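Shared Meals and Food Waste in a Residential College
Project report submitted to the Department of Community Studies, Urnomdale College
Authors: Nikola Śliwiński and Wai-kit Hsu
Submitted: 9 Oct 2022

Summary

This report examines whether the way an evening meal is served affects how much food is thrown away. The study was carried out at Wesley House, a residence for first-year and second-year students, during April. Two forms of service were compared: plated meals handed over at the kitchen counter, and shared meals set out on the tables for residents to serve themselves. Less food was discarded under the shared arrangement, although the difference was small on evenings when rice or pasta was the main item. The authors recommend a longer trial before any permanent change to the dining program.

Background

Wesley House has 173 residents and one dining room. Until the end of last year all evening meals were plated by kitchen staff. Portions were the same size for every resident, with a second helping available on request. In a survey run by the residents' association, a common complaint was that the standard portion was too large for some people and too small for others. Residents who arrived late from laboratory classes also reported that plated meals had been kept under covers and had lost much of their texture.

Serving food from shared dishes is usual in many households represented in the residence. Several residents told us that it was the part of home life they missed most. The kitchen had two concerns. The first was the extra washing-up, and the second was the risk that the last people to a table would find little left. Both were taken into account when the trial was planned.

Method

The trial ran over two periods of equal length. In the first, meals were plated as usual. In the second, the same menus were repeated and the food was placed on each table in lidded dishes. Tables seated eight. Residents could sit where they liked, and attendance was recorded at the door under both arrangements.

Food left on plates was scraped into one tub, and food left in serving dishes into another. Both tubs were weighed at the end of each sitting on the scale in the Vondráček teaching kitchen, across the courtyard. Bones, peel and paper napkins were removed first. Food that could safely be kept and served again was not treated as waste.

In addition, 36 residents took part in short interviews. They were asked how full they felt after dinner, whether they had taken more than they wanted, and whether the seating had changed who they spoke to. Interviews were voluntary and no names were kept.

Results

Plate waste was lower in the second period on every menu. The largest change was seen with roast vegetables, which many residents had previously left untouched. Under shared service they simply did not take them, and the remaining vegetables were used by the kitchen in soup the following day.

Waste from the serving dishes partly offset this gain. Rice was the main problem, as it was supplied in the same quantity to every table whether or not all eight seats were filled. On one evening, 800 grams of cooked rice came back from a single table. Once the kitchen began sending out smaller dishes with refills on request, the amount returned fell.

Most interview participants preferred the shared meals. Those who did not were mainly residents with food allergies, who found it harder to be certain that spoons had not been moved between dishes. The authors regard this as the most serious weakness of the trial.

Limitations

The study covered one residence and a short period. Attendance dropped in the second period as assignments fell due, and this may have influenced the totals. Waste from breakfast and lunch was not measured.

Recommendations

1. Shared service should be offered on 3 evenings a week for a full semester, with plated meals on the remaining evenings.

2. Residents with allergies should continue to receive plated meals at all sittings, prepared and labelled separately.

3. Tables should be set with bowls as well as plates. Small portions look adequate in a bowl, and bowls can be stacked on a plate at the table for residents to help themselves. 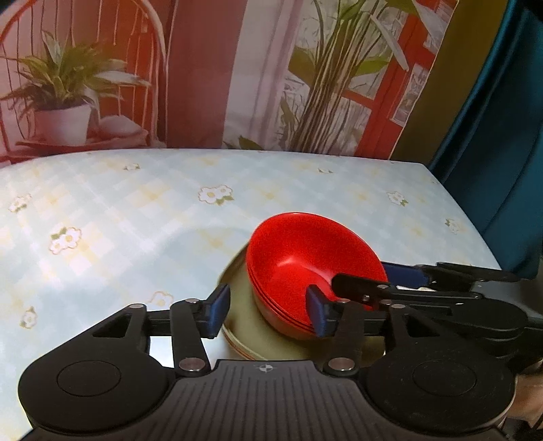
4. The Vernoma annexe should be included in the next trial, subject to the agreement of its kitchen supervisor. Weighing records should be kept in the same form as those used in this report.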